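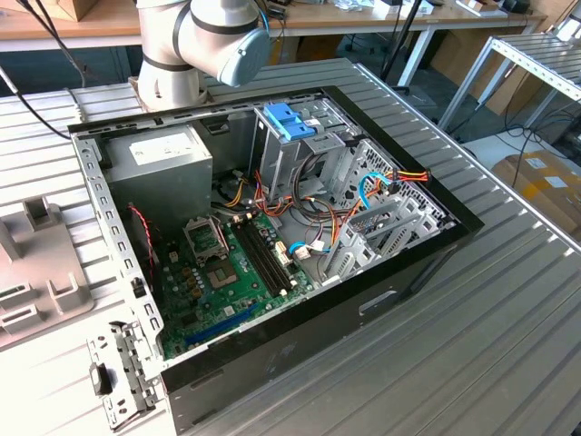
Text: Sharada Kartha, Technische Dokumentation Pant
Durchgesehen von Kamlesh Sachdeva, Stand: Juni

Kapitel 4: Das Mainboard in das Gehäuse einsetzen und den Arbeitsspeicher bestücken

Dieses Kapitel gilt für die Bausätze Pant 82 und Pant 82 S. Sie haben in Kapitel 3 das Netzteil schon eingebaut und die Seitenwand abgenommen. Wenn Sie das noch nicht gemacht haben, gehen Sie bitte zuerst dorthin zurück.

Das Gehäuse soll für alle folgenden Schritte auf der Seite liegen, mit der offenen Seite nach oben. Bei einem stehenden Gehäuse ist es sehr schwer, die Schrauben gerade anzusetzen.

Sie benötigen:
Kreuzschlitz-Schraubendreher Größe PH2
Beutel B mit den Schrauben und Abstandhaltern
Mainboard in der antistatischen Hülle
Prozessor und Speichermodule, noch in der Verpackung
Erdungsarmband (liegt dem Bausatz Pant 82 S bei)

VORSICHT: Das Netzkabel muss während der ganzen Arbeit gezogen sein. Es genügt nicht, den Schalter am Netzteil auf 0 zu stellen. Öffnen Sie niemals das Netzteil selbst, auch nicht, wenn eine Schraube hineingefallen ist. Schicken Sie es in diesem Fall an die Werkstatt in Ondville.

4.1 Mainboard einsetzen

1. Legen Sie das Erdungsarmband an und befestigen Sie die Klemme an einer unlackierten Stelle des Gehäuses.

2. Drücken Sie die Anschlussblende von innen in die Öffnung an der Rückwand. Sie muss an allen vier Ecken einrasten.

3. Vergleichen Sie die Löcher des Mainboards mit den Abstandhaltern im Gehäuse. Ein Abstandhalter, über dem kein Loch liegt, muss entfernt werden. Er kann sonst einen Kurzschluss auf der Unterseite verursachen.

4. Fassen Sie das Mainboard nur an den Kanten an. Senken Sie es leicht schräg ab, die Anschlüsse zuerst in Richtung der Blende.

5. Setzen Sie alle Schrauben zunächst lose ein. Ziehen Sie sie danach über Kreuz handfest an. Verwenden Sie bitte keinen Akkuschrauber.

Hinweis: Wenn die Löcher um einen kleinen Betrag nicht passen, drückt meistens eine Feder der Blende gegen einen Anschluss. Nehmen Sie das Mainboard wieder heraus und biegen Sie die Feder vorsichtig nach hinten.

4.2 Prozessor einlegen

1. Drücken Sie den Hebel am Sockel nach unten, führen Sie ihn zur Seite und lassen Sie ihn langsam hochkommen. Klappen Sie den Metallrahmen ganz auf.

2. Suchen Sie das kleine Dreieck auf dem Prozessor und die Markierung am Sockel. Beide müssen an der gleichen Ecke liegen.

3. Legen Sie den Prozessor ohne Druck ein. Die Kontakte im Sockel dürfen nicht berührt werden, auch nicht mit einem Tuch.

4. Schließen Sie den Rahmen und danach den Hebel. Ein spürbarer Widerstand ist hierbei normal.

VORSICHT: Verbogene Kontakte fallen nicht unter die Garantie.

4.3 Speichermodule einstecken

1. Öffnen Sie die Verriegelungen an den Speichersteckplätzen.

2. Halten Sie das Modul so, dass die Kerbe über dem Steg im Steckplatz steht. Das Modul passt nur in einer Richtung.

3. Drücken Sie gleichmäßig auf beide Enden, bis die Verriegelung hörbar schließt.

4. Wenn Sie nur ein einziges Modul haben, beachten Sie die Angabe auf dem Beiblatt des Mainboards. Bei den Boards von Fukov ist der Steckplatz anders nummeriert als bei Jondosbridge.

Ersatzteile zu diesem Kapitel

Schraubenbeutel B: Bestellnummer 1386
Anschlussblende: Bestellnummer 700
Abstandhalter, einzeln: Bestellnummer 13

Den Anschluss der Stromkabel und der Fronttasten finden Sie in Kapitel 5. Den Kühler montieren Sie erst in Kapitel 6. Bitte schalten Sie den Rechner bis dahin nicht ein, auch nicht für eine kurze Probe.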